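The Small Gray Box: Why the Enclosure Deserves a Second Look

Print this article | E-mail this article
Shares: 64 | Comments: 21

06/01/2023

Every electronic product that leaves a workshop must, at some point, be put into something. The housing is usually the last item to be specified and the first to be blamed. It holds the boards, keeps fingers and dust away from them, and gives the customer a surface on which to form an opinion. It receives, in most budgets, very little attention.

The assembly program at Tindell, a training and small-batch production center in Stavville, has set out to correct this. Over the past two years the center has moved enclosure work from the end of its introductory course to the beginning. Trainees now meet the empty box before they meet the circuit that will go inside it. They learn how a lid seats, how a screw post takes a load, and how much room a wire needs when the cover comes down.

"A board that passes every test on the bench can still fail in its housing," said Kagiso Zwane, who directs the program. "We used to teach the housing in an afternoon. Our returns told us that was too short."

Those returns were the subject of an internal review completed last October. The center examined records for 1,687 finished units and sorted the faults by the stage at which they had been introduced. Faulty soldering and incorrect parts were present, as expected. The largest group, however, belonged to final assembly: wires pinched under a lid, posts cracked by overtightened screws, boards seated slightly out of line with the opening meant for their connectors.
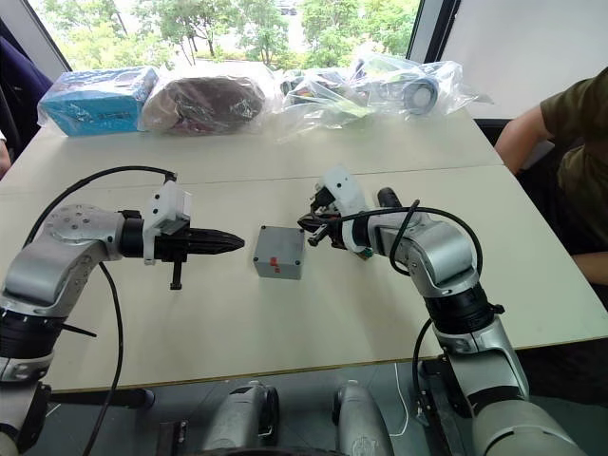 The review recommended a change in the order of instruction and a change in the equipment used to deliver it. Large metal cabinets, long a fixture of the course, were retired from the first unit. In their place the center adopted small plastic boxes of the general kind sold for wiring and sensor work. These are inexpensive, they close with a separate lid, and they forgive very little. A trainee who has left a wire in the wrong place will feel it as soon as the cover meets the body.

The choice of a small box was debated at some length. Instructors with a background in industrial panels argued that beginners should work at a comfortable scale and move down in size as their skills improved. The opposing view, which prevailed, held that habits formed in a roomy cabinet do not carry over. In a cabinet there is always somewhere else to put the wire. In a box that fits in the palm of the hand, the route must be planned.

Shakya, a regional maker of greenhouse controls, supplied the first set of training tasks. Its engineers asked that the exercises reflect the conditions of their own shop, where units are opened for service as often as they are closed for shipment. The course therefore gives equal weight to taking a housing apart. Trainees are assessed on the condition of the box after it has been opened and closed several times, and a stripped post counts against them as heavily as a loose connection.

The opening exercise proceeds in a fixed order. The lid is removed and placed beside the body with its inner face up, so that the recess and the corner holes can be inspected. The body is checked for debris and for sharp edges left by molding. Any wire already in the box is coiled flat, well clear of the posts. Only then are the boards brought forward and their connector pins checked for straightness.

Mrs. Zwane's staff place particular emphasis on where things are set down. A pale, uncluttered work surface is preferred, and parts are laid out with space between them. Two boards stacked together, or pushed against the side of a housing, are considered a fault in the exercise even when no damage results. The reasoning is practical. Connector pins bend easily, and a pin that has been bent and straightened is weaker than one that was left alone.
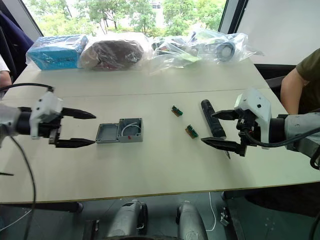

Hand tools are issued one at a time during the first unit. The policy is not popular with experienced trainees, some of whom arrive with rolls of their own equipment and clear opinions about it. The center has held to its position. A bench with a single tool on it is easier to supervise, and the trainee must decide what the next step requires before asking for the means to do it.

The wire receives a full session. Trainees are taught to judge the length by laying it in the open housing, allowing enough slack for the boards to be lifted out for service. Too little slack puts strain on the connection. Too much fills the cavity and presses against the lid. The center does not publish a single correct length, as the answer depends on the box, the stiffness of the wire and the position of the opening. Trainees are expected to write down the length they chose and to defend it.

Vukis, a design office that shares part of the building, has contributed a session on the outside of the box. Its staff ask trainees to consider where a thumb will fall, whether the seam can be felt when the unit is carried, and how a person who has never seen the product would go about opening it. A small patch of color on a plain gray face will draw the hand toward it, and the session asks whether the hand ought to be drawn there.

The revised course has now been offered to two full groups. The center considers it too early to report on long-term results, and the review of finished units will be repeated when enough of them have been in service for a comparable period. Early assessments show fewer cracked posts. Pinched wires remain a concern, and an additional session on closing the lid has been added to the schedule.

Applications for the next group are accepted at the center's front office during business hours. No previous experience with electronics is required. Applicants should expect to spend the first week with an empty box.

Print this article | E-mail this article
Comments (21)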